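Writing down my words

When I moved here in September, I bought a paper notebook at Tillow, the stationery shop near the station. Every evening I write in it the English words I did not understand during the day. Now I have 826 words. Some of them I have learned three times already, like "arvo", which I always forget!

My rule is 12 words in one evening and no more. If I write more, the next morning my head is empty. 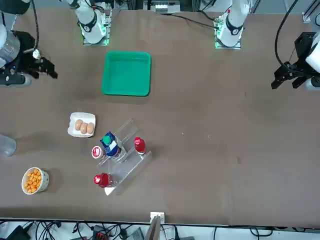

Two arms and one table.

Spelling is harder for me than speaking. I learned "color" at school, and here my neighbours write "colour", so I correct myself slowly. I also keep a page for words that I only like the sound of. "Kerfuffle" is my favourite, and after it "drizzle".

The notebook has room for 2954 lines, so I will not need a new one soon. Tonight I must still look up "dodgy".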